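Nusus Student Robotics Project: Operators Wanted for the Spring Build

Do you like fiddly work, good company and the moment an arm goes exactly where you wanted it? Come join us! Nusus is a student project at Haldane, and we're looking for 18 new members to help teach our arm to tidy a desk. We meet in Room 418 from March on, and you don't need any robotics background (half of us started out in music or biology).

Pens and pencils are our big challenge this term. They roll, they're thin, and a two-fingered gripper has to come down right beside them without knocking the rest around. 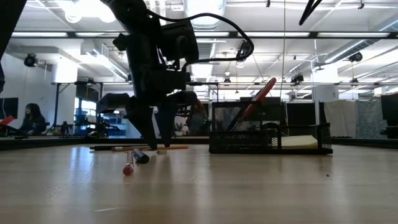

What you'll do

Set up the table, drive the arm through pickups and write up each run in the team log. Sessions last 2 hours, with a snack break in the middle!

Who can apply

Any Haldane student, any year. Patience helps a lot.

How to apply

Send a few lines about yourself to Musyoka Lema, our project lead, or drop a note at the Room 418 desk before 6:30 p.m.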